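Planerton storm door, six months in

I put off replacing our back storm door for years, and now I'm the person who makes guests come and look at it. It's the full-view Planerton in dark bronze, $515 with the handle set, and I love this door!

The old one rattled every time a truck went by. This one shuts with a soft thunk, and the closer has two speeds, so you can let it drift shut slowly while you're carrying groceries (I use that setting all the time). The weatherstrip runs all the way around and the bottom sweep adjusts with a regular screwdriver. We had a windy February and I couldn't feel a thing standing next to it in my socks.

Installation took Marisol Zepeda and me most of a Tuesday. The hinge side went in easily. The drip cap did not, mostly our fault, as we read step 9 before step 8. Get a second person to hold the frame while you level it.
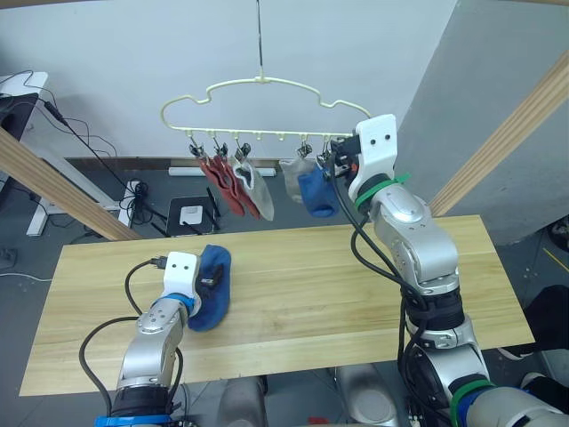 The screen slides up into the top rail when you don't want it, and it still rolls evenly after a whole summer of kids yanking on it. My one gripe is the handle finish, already a little dull near the thumb latch. I also looked at a Binari for $700, and the glass was no thicker. I'm getting another Planerton for the side entrance this spring.

Elvia Sandoval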